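Chapter 5
Frost, Rime and Ice on the Ground

In December the grass in the fields near Mundville is often white in the morning, although no snow has fallen during the night. The white cover is frost. It grows directly on the leaves when water vapor from the air meets a surface colder than the freezing point.

Rime is a different thing. It is made from very small drops of fog which are still liquid below zero and freeze at the moment they touch something solid. On the hill of Etim, 1000 meters high, the wind carries such fog for many days, and the rime grows against the wind — on posts, on wires, on the branches of the pines.

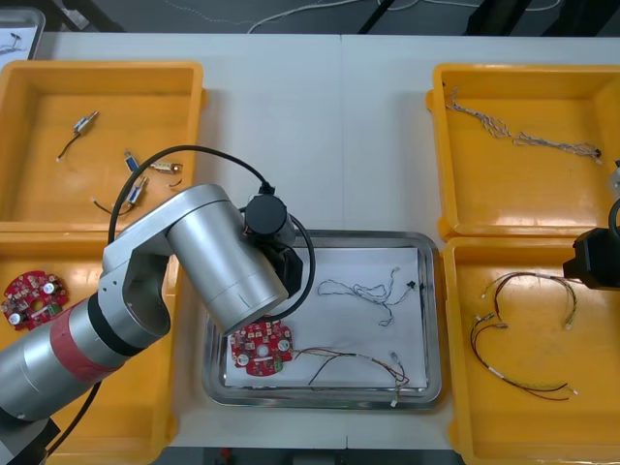
Fig. 5.1. Small electronic parts in a yellow bin.

In this chapter we study three kinds of ice: frost, rime and glaze. For each one we ask how cold the air must be, how much water it must hold, and what shape the crystals take. Glaze has no crystals which the eye can see, and we leave it to the last section.

Before you read further, please look again at the table of dew points on page 43. You will need it for the first exercise, where the night temperatures at the Tumum station are given hour by hour.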